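How to Teach a Robot to Pick Produce by Remote Control (and How Much to Believe Afterward)

Filed under: Teleoperation, Hands-on guides
Written by Meirion Gethin

Every vendor page I read before starting this said the same thing: put a person on the controls, show the robot the job a few times, and it learns. Maybe. We ran the grocery task with 254 demonstrations and I would still not let the result near a paying customer. If you want to try it anyway, this is the procedure I'd follow.

What you need
A two-armed robot with hands, a head camera and a camera at each wrist
Some way to drive it (we used the Ralura gloves)
A shopping basket and real vegetables
Two people, one driving and one resetting
Patience

Step 1. Write the task down in one sentence
"Take one item from the display and put it in the basket." If your sentence has an "and then" in it, split it. The Orkov setup guide suggests recording long shopping trips in one go. I tried that and threw most of it out.

Step 2. Drive it badly first
Give each new driver 28 minutes of practice with recording turned off. The gloves feel natural for the first minute and then you notice the delay. Raíssa Miranda, our best driver, moves at what looks like half speed, and her recordings are the only ones I kept whole.

Step 3. Start with firm things
Potatoes and peppers forgive a clumsy grip. Save leaves for later. A leaf bends as soon as you touch it, and you can't feel that through the gloves, whatever the brochure says about feedback.

Step 4. Change the layout between takes
Move the basket. Turn the vegetables. Swap what sits on top. If you skip this you will train a robot that knows one arrangement very well, and you'll get a lovely video out of it.

Step 5. Watch the wrist views before you save
The head view makes nearly every grasp look fine. The wrist views show where the fingers are. Check them side by side and delete any take where the hand blocks the item at the moment of contact.

Head view first, then three from the wrists:
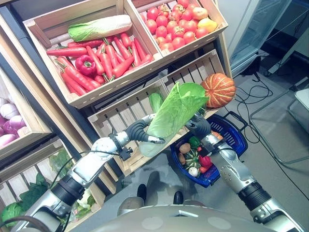
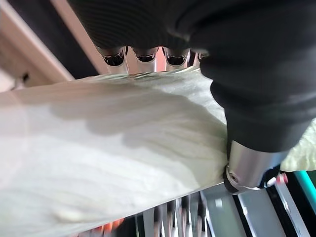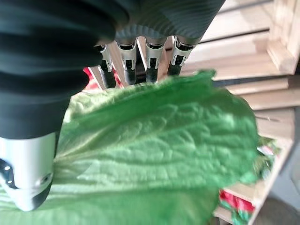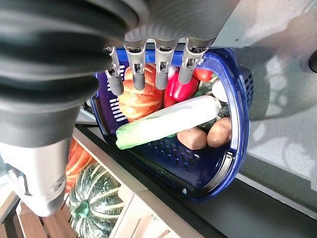 Step 6. Label failures as failures
People hate doing this. A dropped item gets deleted, the success rate goes up, and the report looks great. Keep the drops in a separate folder with a note on what went wrong. Mendby's training tool has a field for it, which I have yet to see anyone else fill in.

Step 7. Test on something new
Hold back 2 kinds of vegetable and never record them. Test on those, with a person who didn't do the driving keeping score. Ask for this number whenever somebody shows you a demo. I asked Benmoussa for theirs in August and I'm still waiting.

Common problems
Hand closes too early: the driver is rushing. Record again.
Arm drifts between takes: recalibrate the gloves, then the arm, in that order.
Works in the morning, fails at 4 p.m.: check the light from your windows before you blame the model.

Next part: cleaning up the recordings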